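How to set up a dual battery system for a touring four-wheel drive

By Rodrigo Veloso. Wiring checked by Dinesh Chaturvedi. Last revised Apr 22, 2019.

These instructions cover a 12-volt auxiliary battery charged from the alternator through a DC-DC charger and used to run a fridge, camp lights and a water pump. They were written for diesel wagons and utes with the second battery in the rear tray or cargo area. Caravans and 24-volt vehicles need a different layout.

Work on the system with the engine off and the key out. Remove rings and watches before touching any terminal.

What you need

Deep-cycle battery, AGM or lithium
DC-DC charger matched to the battery chemistry
Battery box or tray with a hold-down clamp
Twin-core cable, sized as in Step 2
Two fuses or circuit breakers for the charging cable
Fuse block for the outlets
Crimp lugs, adhesive heat shrink, split conduit and cable ties
Hydraulic or hex crimper
Multimeter

Step 1. Work out the daily load

List each appliance with its current draw in amps and the hours it runs per day. Multiply the two and add up the results. A fridge cycles on and off, so use its average draw and not the figure on the compressor label. Take the average from a hot day. A fridge that copes easily in July may run almost without a break in December.

On the Wullulwood track our own load came to 31 amp hours a day: one fridge, two strip lights and phone charging. We camp for up to two nights without driving, so the battery must supply 62 amp hours before it is charged again. An AGM battery should not be taken below half its capacity as a matter of routine, which puts the minimum at 124 amp hours. A lithium battery can be taken lower and may be smaller for the same load. Check the maker's limit.

Step 2. Choose the cable

Measure the route the cable will follow, including the drop from the engine bay and the run along the chassis rail. Do not measure in a straight line. Use the voltage drop table supplied with the charger and select a cable that keeps the drop to 3 per cent or less at full charging current.

Cable sold by auto size is often labelled by outside diameter, insulation included. Compare the copper cross-section in square millimetres. Two cables with the same auto size can differ a good deal in copper.

Step 3. Mount the battery and charger

Bolt the tray to a structural part of the body. Sheet metal alone will crack on corrugations. If the battery is inside the cabin, use a sealed type and follow the maker's instructions on ventilation.

Mount the charger within a metre of the auxiliary battery, on a flat surface, with the cooling fins clear. Do not place it beside the exhaust or turbocharger.

Before drilling, look behind the panel for fuel lines, brake lines and factory wiring. Paint the bare edges of each hole and fit a rubber grommet.

Step 4. Run the charging cable

Feed the cable through split conduit for its full length. Secure it at regular intervals and leave slack where it passes between the body and the chassis. Keep it away from the exhaust, the propeller shafts and any moving suspension part. Check at full steering lock that nothing touches.

Fit a fuse as close as possible to the positive terminal of the starting battery and another close to the auxiliary battery. Both ends of the cable are connected to a power source, and each needs its own protection. Leave both fuses out for now. 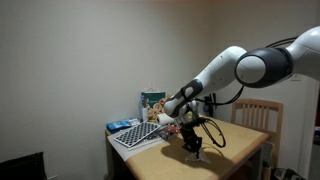

Step 5. Connect the charger

Connect the negative cables first, then the charger output to the auxiliary battery, then the charger input. If the vehicle has a variable-voltage alternator, connect the ignition sense wire to a circuit that is live only when the engine can run.

On vehicles with a current sensor on the starting battery's negative terminal, take the negative to the chassis earth point. Connecting it directly to the battery post bypasses the sensor.

Step 6. Test

Insert the fuses and measure the auxiliary battery at rest. Start the engine and measure again at the same terminals. The reading should rise to the charging voltage given in the charger manual. Then measure at the charger input under load and compare it with the starting battery. A difference larger than your Step 2 calculation points to a poor crimp or earth.

After the first day on unsealed roads, recheck the clamp, lugs and cable ties.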